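Let the robotics club keep its junk bin

Every January someone asks our club to build something that looks better on a poster. I say leave the kids alone with their bin! A matching set of blocks teaches an arm to lift blocks. A cup, a pair of glasses and a roll that won't sit still teach 14 students to argue about grip for a whole afternoon, and I love hearing it.

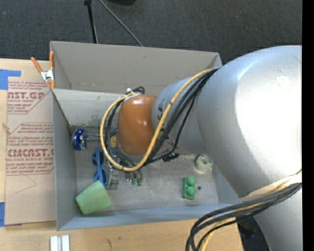 The arm over the grey bin, green cup in the near corner.

Jolien Hoekstra wants us to enter the Zernar contest instead. Fine, enter it - but spend the 260 dollars on spare cable first, and let them keep picking.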